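The Night Round

The notice went up in April, on the board beside the linen lift. It said that the Dredumside Hotel would be bringing in machines for part of the room work, that a firm called Vinevano would supply them, and that there would be no redundancies this year. Somebody had underlined "this year" in biro by the time I came off shift.

I had been at the Dredumside for 22 years. I started in the laundry when the laundry was still in the building, and I moved up to rooms when they began sending the sheets out. By then I had the second floor, 34 rooms if you counted the one with the damp that was never let. I counted it, because I still had to air it.

They called us down to the breakfast room at three in the afternoon. A young woman from Vinevano stood by the toast machine and showed us slides. She was polite and she had brought biscuits. The machines would do bathrooms to begin with, she said, and only the putting-out: towels, soap, paper, the little bottles. Cleaning would stay with us for now. Each arm would be wheeled in on a base, do its part and be wheeled on to the next. In the meantime, before any of that, the arms had to learn the rooms, and they would do that on a computer.

"How does it learn a room on a computer?" asked the woman who had the third floor.

"We build the room," said the young woman. "Then it practises."

The programme that ran it all was called Index. It gave every room a score out of a hundred, and it gave one to every person as well, though she went past that slide fairly quickly.

Our manager asked for someone to help with the practice rooms. It was for one of us to sit with a screen for part of the day and say when the machine had got it wrong. It paid a bit more an hour. The others looked at the floor. My knees had been bad all winter and I put my hand up.

They gave me the old Paredes office, behind reception. Paredes had been the wine supplier, years back, and had kept a desk there when the hotel still had a proper cellar. The name was on the glass of the door and had never been scraped off. Inside there was a heater, a chair with one arm, and two screens. I went in at ten each morning, when I had done my first rooms, and came out at two to do the rest.

The work was simple enough. A bathroom came up on the screen, or something like a bathroom, and the arm moved about in it. When it stopped I pressed a green key or a red one. If I pressed the red I had to type why. The first week I typed things like "no" and "wrong". The young woman rang me up and asked whether I could put a little more.

So I put more. I typed that a guest does not want to reach across the basin for a flannel. I typed that soap goes label up, and that a bath mat folded over the side of the bath should hang on the inside if the bath is dry, and that you look behind the door last, after you think you have finished. I had never had to say any of it before. When I trained new girls I only did it in front of them, and they did it after me until it looked right. I was surprised how long it took to write down. Some days I filled a page over a single towel.

The rooms in the computer were not ours. I asked about that. She said they were made up on purpose, all sorts, so that the arm would not be thrown when it met a new one. Some were like bathrooms in a magazine and some were like nothing I had ever been in. I got used to them. I even had ones I liked.
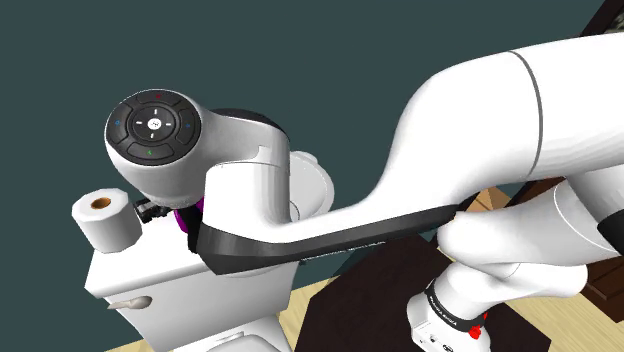

I pressed more red over toilet paper than over anything else. There is a holder for it, and the spare goes where a person sitting down can get at it without standing up again, and it goes there the same way in every room so that whoever comes after you knows where to look. One morning I had a room with a dark teal wall and a wooden floor, with a brown rug on it, and the arm was right across the toilet with its wrist over the tank. The roll stood on end on the corner of the lid, with the gripper close by. I looked at it for quite a while. My mother kept her spare on the tank like that, and so do I at home. We were never allowed to at the Dredumside. I had my finger on the red key, and then I thought that a guest would find it there perfectly well, and I pressed the green.

The telephone rang within the hour. She was not cross. She said Index had marked that one as out of line with my other answers, and had I meant it?

I said I had.

"But you've failed it before," she said. "Several times, for the same place."

"That was the hotel's rule," I said. "I was doing the hotel's rule."

"And this time?"

"This time I just looked at it."

She was quiet and I could hear her typing. Then she asked which she should put down as correct, because it could only learn one. I said she had better put down the hotel's. She thanked me and said that consistency was the main thing. My own score went down by a point that day. I saw it when I signed out.

By the end of the summer I had done 3,300 of them. There was a counter in the corner of the left-hand screen, otherwise I would not have known. The first arm came in on a lorry and was kept in the luggage store for a fortnight under a sheet. Then it went up to the second floor, to my floor, and I walked round with it.

I will say that it was careful. It was slower than me, but it did not get tired, and by the end of the corridor it was no slower than it had been at the start, which I could not say of myself. It turned the soap label up. It hung the mat on the inside. Every now and then it did something with a flannel, a small turn before laying it down, and I knew that I did that, and that I had never typed it. I must have pressed green for it some morning without thinking.

It did 33 rooms. The one with the damp was not on its list, so I went in and opened the window myself.

The others asked me at tea what it was like. I told them it was all right. The woman from the third floor wanted to know if it would do the hair out of the plughole, and I said no, that was still us, and she said she had thought as much. After that the talk went on to the rota. We were down to four on a floor by then from five. There had been no redundancies. One had retired and one had gone to her sister's on the coast, and they had not been replaced.

In the autumn the practice work stopped. The young woman from Vinevano sent me a card, with a voucher in it for a garden centre, and wrote that my notes had been the most detailed of any site. They took away the screens and left the heater. I went back to full days on the floor, at the old rate.

I have a new girl with me now. She is quick and she does not say much. On her first morning she came out of a bathroom after the arm had been through and asked me who had decided that everything went where it went. I said it had always been done that way here. Then I showed her how to look behind the door, and we did the next one.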